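Part-time Home Visitor, Plelleck Befriending
Closing date: 3 July 2023

Come and keep people company with us

We are looking for a kind, steady and fairly well-organised person to join our small team as a Home Visitor, covering Plelleck and the villages on the Harju side of the river. The post is part-time, four afternoons a week, and it comes up at a moment when our list of people waiting for a visit is longer than we would like it to be. If you have ever sat at a neighbour's kitchen table for an hour longer than you meant to, and gone home feeling better for it, then please do read on, even if you have never thought of applying for something like this before.

Who we are

Plelleck Befriending began in the back room of the old Bokesia tea rooms, where a handful of us used to meet after the Friday market and grumble (pleasantly, on the whole) about how hard it was to get about once the bus had been cut. Before long we were giving lifts, and then we were dropping in on the people who couldn't manage a lift, and after a while it seemed sensible to do the thing properly. These days we have an office above the chemist, a kettle that takes an age to boil and a newsletter that goes out to 2,000 homes. Most of the people we visit are over seventy, though by no means all. Some have lost a husband or wife, some are looking after someone else and hardly get out, and a few have simply moved here late in life and not found their feet yet.

What the job involves

You would normally make two visits in an afternoon, with time between them for the drive and a sandwich. A visit might be a chat, a game of cribbage, a walk to the postbox and back, or a long look through the holiday albums. We don't do personal care and we don't handle anybody's money, and we'll go through all of that carefully with you before you start. After each visit there is a short note to write up, and once a week we all meet at the office to talk over how people are getting on and who might like to be introduced to whom.

You would also help with the monthly lunch at the Nilonum hall, which is a noisy and cheerful affair, and you may find yourself buttering a great many rolls. The June lunch went on until nearly teatime this year and we had to be asked to leave so the dance class could come in!

What we hope you'll bring

Patience, first of all, and a real liking for other people's stories, including the ones you have heard before. You'll need a driving licence and the use of a car, as the lanes out towards Harju are no good for anyone relying on the bus. It would help if you were comfortable with dogs, as there are a lot of them. We aren't asking for qualifications. Some of our best visitors came to us from shops, farms and school kitchens, and one had spent most of her life at sea.

What we can offer

Full pay details are in the application pack. Mileage is paid on top, and you would have 30 days of paid leave a year, worked out in proportion to your hours. There is a fortnight of training at the start, when you'll go out alongside one of us and needn't say very much unless you want to, and after that there is always someone at the end of the phone. 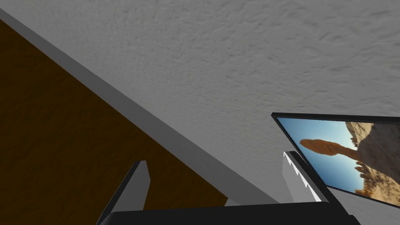 Kamrul Rathnayake told us that his first month was mostly spent learning when to stop talking. He said he had gone in with a list of cheerful topics in his coat pocket and hardly looked at it after the first week, and that what he values most now is being expected — hearing the chain come off the door before he has even knocked.

How to apply

Please write us a letter, by hand or typed, of no more than 2 pages, telling us a little about yourself and why the work appeals to you. There's no form to fill in. Add the names of two people who know you well and who aren't related to you, and drop it in at the office or post it to us above the chemist in Plelleck. We'll be holding conversations (we try not to call them interviews) in the fortnight after the closing date, and can meet you in the evening if you're working. The post is subject to the usual background checks, which we arrange and pay for.

If you'd like to talk it over first, do come up and see us any weekday morning. The side door sticks a bit, so give it a good push.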